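Section 4: Setting up the infeed roller table on your Turnitz edge sander

Okay, this is the part people tend to rush, and I get it, you've got the sander wired up and you want to make dust! Give it one more hour. I've set up 41 of these now (most of them with Teun Van Hecke holding the other end) and a crooked infeed table is behind nearly every call I get.

Before you start: switch off at the wall and lock the isolator. The green button on the front isn't enough.

1. Roll the table up to the sander and drop the two hook plates over the front rail. They'll feel sloppy at this stage, and that's fine.

2. Wind the leveling feet down until all four just touch the floor. Don't lock them yet.

3. Lay a long straightedge across the rollers and onto the sander bed. Mine is a beat-up old Plistance and it does the job. You're looking for the rollers to sit a hair above the bed, no more than the thickness of a business card.

4. Work the feet a quarter turn at a time, outer pair first, then inner. Go back to the outer pair, they'll have moved.

5. Tighten the hook plate bolts, then the lock nuts on the feet. Check with the straightedge again (yes, again).

6. Set the side fence to zero and run your hand down it. If you feel a step where it meets the sander fence, loosen the 2 cap screws underneath, nudge it over and snug them back up.

Note: if your serial number is below 1,726, your fence uses the older slotted bracket. Jean Haldane in parts can send you the newer one, and it's a much nicer thing to adjust.

Caution: keep your fingers off the rollers when someone else is pushing stock through. The gap at the hook plates will pinch.

7. Unlock the isolator, start the belt and feed a piece of scrap pine. It should glide on without a bump. If it dips at the join, go back to step 3.

Belt tracking comes next, in Section 5, so leave the power on if you're carrying straight on.

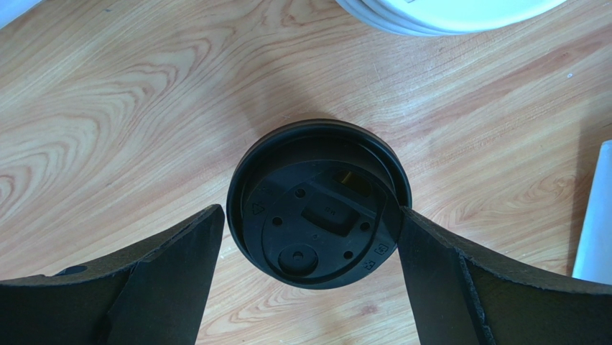
Round black plastic piece on a light wood tabletop.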